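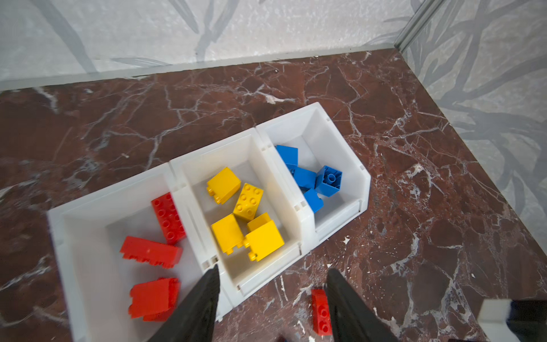
Sorting a big mixed tub of building bricks is my favorite rainy afternoon job, and it goes so much faster once you stop trying to do it all in one pass! My own tub holds 3000 pieces, and I used to dump the whole thing on the rug and give up before dinner. Now I start with color and only color. Three plain white bins side by side will do it, red in one, yellow in the next, blue in the last, and any stray red brick on the floor can go back in its bin at the end of the round.

Work in small scoops. I set a kitchen timer for 40 minutes, pour out a scoop, clear it, and pour the next. Stop when it rings, even if you're on a roll — your back will thank you.

Once the colors are done, take one bin and sort it by shape. Start with the biggest bricks (they come out in no time, and the pile shrinks right away), then plates, then the tiny stuff. I keep my tiny stuff in a Hustero tray with a snap lid, but an old muffin tin works great too.

Wheels, windows and little figures get a box of their own. Label it before you put it on the shelf!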